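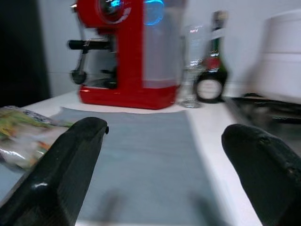
*The red espresso machine, with its dial lit.*

I spent Wednesday evening reading the fisheries protocol between Edville and Plutinura, all 225 pages of it. Press coverage has treated it as a change of alliance. The text is narrower. Plutinura gets access to the Khoo banks for up to 10 years, and Edville keeps the right to suspend licenses if the catch data arrive late. Article 4 leaves the sea border where it was.

The annex on port fees deserves more attention. Vessels over 800 tons pay a flat 2000 per call at Nukness, regardless of cargo, and that favors the larger fleet.
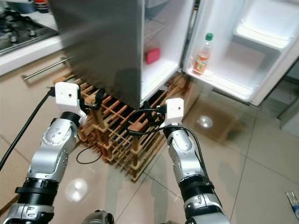

Edville's abstention in the regional vote is usually read as a favor to Plutinura. I doubt it. The abstention was announced before the protocol talks opened, and Edville had abstained on the two previous texts with similar wording. Trade exposure is a weak explanation too. Bottled drinks, the green-cap, orange-label kind in the fridge door, fall under a separate customs schedule that the protocol does not touch. The fish schedule is the one to compare, and I have only the draft version of it.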